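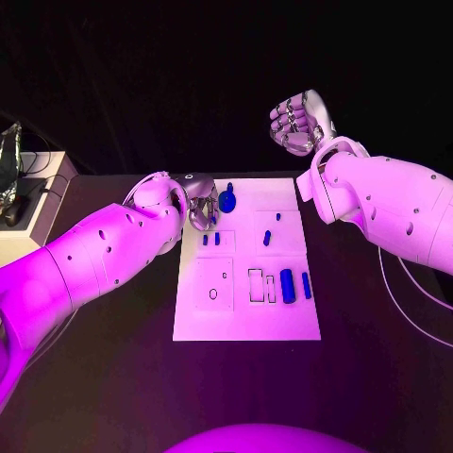
1/ Winter program registration at the Dovidside Community Learning Center

Registration for the winter term is now open to all residents of Dovidside and the Wanyama district. Classes begin the first week of December. Returning members may renew with their current card. New members are asked to bring proof of address to the front office.

2/ Fees

The term fee is $40 per adult and $17 per child. Households enrolling three or more children pay for two. Members who need help with the fee may speak with the front office in private, and no paperwork is required beyond the standard form.

3/ Evening classes

Adult reading and writing, bookkeeping for small shops, and beginning Spanish will meet in the evening, as they did last term. The sewing class has moved to Room 208 — please use the Bondero Street entrance, as the side door is locked after 6 p.m.

4/ Children and teens

Homework help continues every weekday after school. The chess group and the youth choir will share the large hall on alternate weeks, and a schedule is posted outside the office. Children under eight must be signed in and out by an adult.

5/ Class size

Each class is limited to 30 people. When a class is full, names are placed on a waiting list in the order received. Places not claimed by the second meeting will be offered to the next person on the list.

6/ Parking and transit

The Skonik Avenue lot is closed for paving until the end of the term. Street parking is free after 5 p.m. The bus stop in front of the building remains in use. Bicycle racks have been moved to the north side.

7/ Room rentals

Requests to rent the kitchen or the large hall for family events should be sent in writing two weeks ahead. Deposits are returned once the keys have been handed in.

8/ Contact

Questions regarding registration may be directed to Faraji Mushi, Program Director, at the front office. Replies to this thread are read on weekdays. Requests for refunds cannot be handled here and must be made in person with a receipt.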